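Ticket 1517: Suture pad, long incision edge tearing under tension
Product: Pitley silicone skin practice pad
Site: Kurkthorpe skills room
Status: Closed, workaround in place
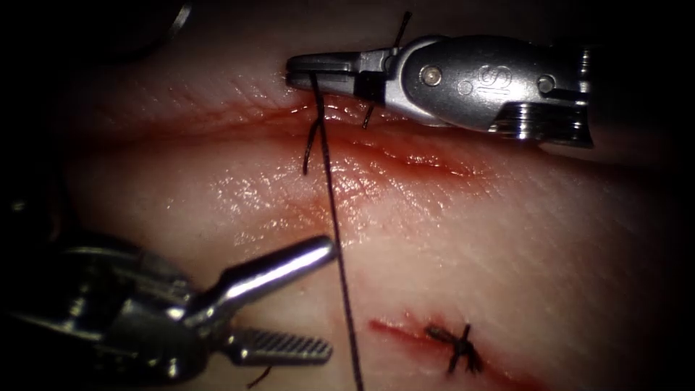

Reported problem

Thread pulls through the upper lip of the long incision when the second throw is tightened. The short incision at the lower right holds normally with the same thread. Black suture, same spool for both. Pad was new from the Idance order in July.

Checks

Needle driver jaws inspected for burrs at the inserts. None found.
Thread run through a gloved hand from end to end. No rough spots.
Bite distance measured on the failed stitches. Entry points were 2 mm from the lip. The pad leaflet asks for 5 mm.
Pad base checked for slip. Holding.

09:40 Repeated the stitch at 5 mm from the lip, same tension. No tear after the second throw.

10:15 Repeated at 2 mm, same incision, fresh section. Tore on the second throw. Fault reproduced.

10:50 Asked Odoi support whether the short incision is cut to a different depth. Reply: both cuts are the same depth, but the long one gapes more and takes more tension to close. Consistent with what we see.

Cause

Bites too close to the lip on the wider cut. The silicone has no mesh near the surface in this model, so a shallow bite has little to hold it. Pad is within spec.

Workaround

Mark a line 5 mm back from each lip with a skin marker before starting. Take the first bite at the middle of the incision, then work outward. Lay the first throw flat and stop pulling when the lips meet. Trim tails after each knot so they don't drop into the gap and get caught by the next pass.

Open items

Torn section cannot be repaired. Glue was tried on an older pad and left a hard ridge that deflected the needle. Use the remaining length of the incision and replace the pad when that is used up.

Replacement request moved to the Kurkthorpe supplies queue.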